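The Handamby Box - the complete Gultside on DVD

I've been selling old telly from my back room for years, and I don't think I've ever been asked for anything as often as Gultside. So I'm very pleased to say the Handamby box is in stock at last, and yes, I've already opened one for myself!

For anyone too young to remember, Gultside was the teatime serial about two families running rival ferries across the same bit of river. My mum wouldn't answer the phone while it was on. It had a wedding called off at the slipway, a missing will, and old Mrs Bergeron, who I still think was the best villain on daytime television (the hat alone!).

You get 69 episodes, which is everything that survives, plus a booklet with an episode guide by Junpei Koyama. The picture has been cleaned up but not fiddled with, so expect a bit of wobble in the early ones - the sets wobble too, mind you. Subtitles are on every disc and you can play each episode with or without the opening titles. I leave them on. That tune!

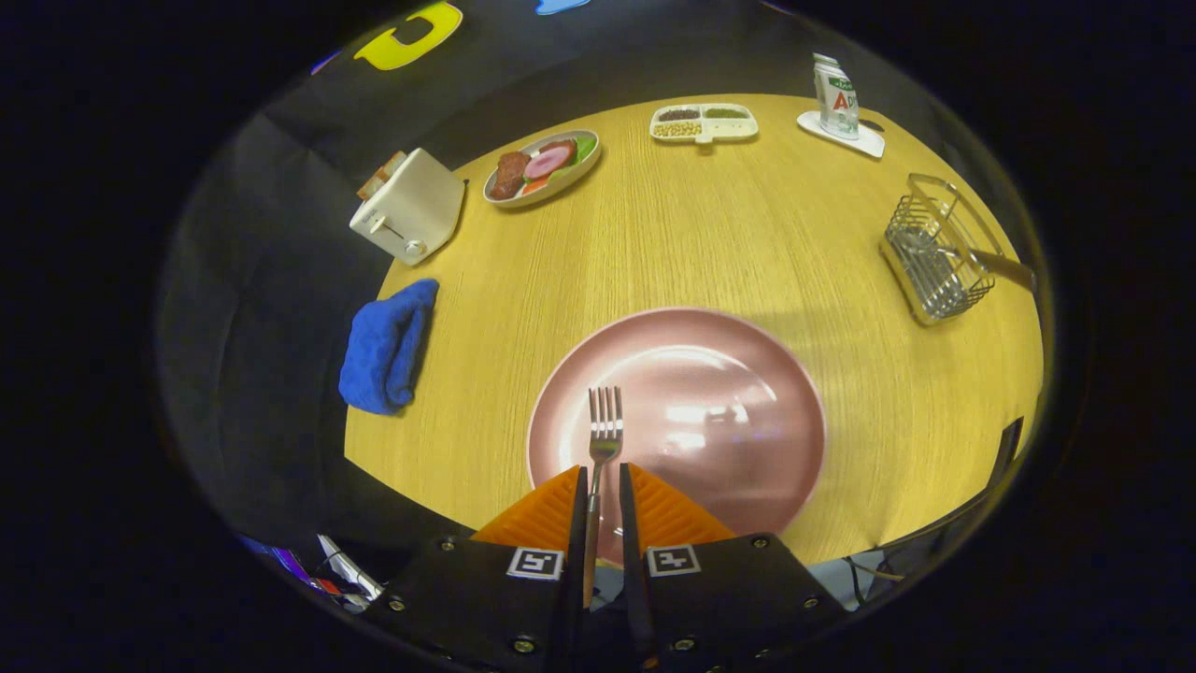

Kohei Uchida wrote to tell me that the second ferry fire is longer than he remembered from the repeats, and that he had to stop after the courtroom episodes because it was gone two in the morning. He'd also like it known that he was right about the twin.

Handamby have made 3,000 of these and I've managed to get hold of a small share. The price is £89 including UK postage. They're region 2 discs, so do check your player if you're ordering from abroad, and email me first for a postage quote as it's a heavy old thing.

Boxes go out in a padded carton, normally within two working days. If a disc skips, tell me which one and I'll get you a replacement from Handamby.

I'm also taking names for the Feltach set, due in July. Same people, same sort of box, far more amnesia. No money needed until it arrives - just drop me a line and I'll put you on the list.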